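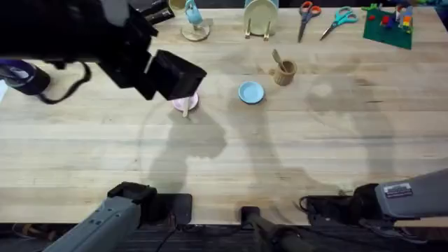 When Anju Singhal moved to Clerncombe, she did not plan to start a choir. She wanted to sing in one. The nearest was in Dudlow, on the other side of the hills, and the last bus back left before the rehearsal was over.

"So I went two times and then I stopped," she says. "I was standing at the bus stop with my music in a plastic bag, and I had left in the middle of the piece, and I felt a little stupid."

We spoke for most of an afternoon. I asked first about the early days, and she corrected me, because she does not like to call them early days. For her it was simply a winter in which a few people met in her kitchen. There were five of them, and only one could read music. They learned each song by ear, line by line, and they sang quietly because of the baby upstairs.

I wanted to know how a person teaches a song in this way. Singhal was a schoolteacher for many years, and she answers such questions with patience.

"You sing a short line, and they give it back to you. If it comes back wrong, you do not say it is wrong. You sing it again, a bit slower. Most times the ear will repair it. If I stop and explain, then everybody begins to think about their mouth, and it gets worse."

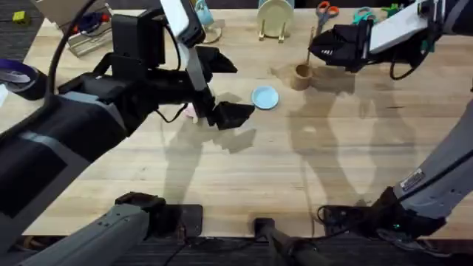 She keeps to this method still, although the choir has grown and there are now sheets for those who want them. Many do not want them. She told me that the low voices are the most stubborn about it. They hold the paper politely and look at her hands.

The choir is called Nedach, after a song which one of the first singers brought from her grandmother. The words are in a dialect that none of them can fully translate. Singhal has asked several people about the second verse and received several answers. One of them thought it was about a lost goat, another about a wedding. They sing it at the end of every rehearsal, standing, with the coats already on.

I asked if it troubles her to sing words she does not understand.

"It did at the beginning. I thought that we should be more careful with somebody's words. But the woman who brought it did not understand them either, and she cried when she sang it. I decided that she had the right to decide, and she said please, sing."

Kenneth Navarro joined later, when the group had already left the kitchen. He plays the piano, and he says that for the first months he was mostly asked not to. Singhal wanted the singers to find the note from each other. He was allowed to give the starting chord and then he had to sit with his hands in his lap.

"I was a bit offended, I can admit it," Navarro says. "I had practiced. Then one evening I forgot to be offended and I listened, and the altos were doing a thing that I would have covered up completely."
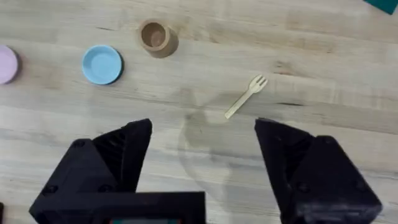 What he heard, he explains, was a small delay. The altos came in a little after the others, always by the same amount, and it gave the line a kind of swing. Nothing like this was written on the sheet. When a visiting conductor from Arancibia tried to correct it, they did as he asked for one evening, and the week after it was back.

The concert which most people in town remember was on Friday, July 19, 2019. It was held outdoors, in the yard behind the library, and more than 300 people came. Singhal had prepared for a much smaller number. The benches were full long before the start, and families sat on the wall and on the steps. Halfway through, the wind took the sheets from the music stands. The singers who had learned by ear continued, and the others looked at them and followed.

"I was not calm," Singhal says. "People tell me that I looked calm. I was counting in my head in my mother's language, as I do when I am afraid."

She does not want to make too much of that evening. The tenors were flat in the fourth song, she says, and she has the recording to prove it.
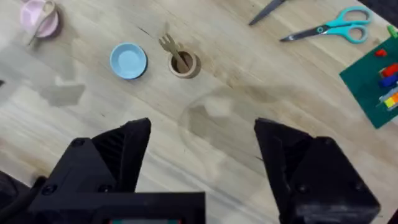 Navarro does not agree about the tenors. He has heard the same recording many times, and in his opinion they were right and it was the sopranos who had gone up, from excitement. "You cannot blame the one who stays where he was told to stay," he says. Singhal listened to this with a friendly face and did not change her mind.

Next they will learn a long piece in four parts, the hardest they have tried. There will be sheets, and she has accepted that. The first rehearsal will be without them.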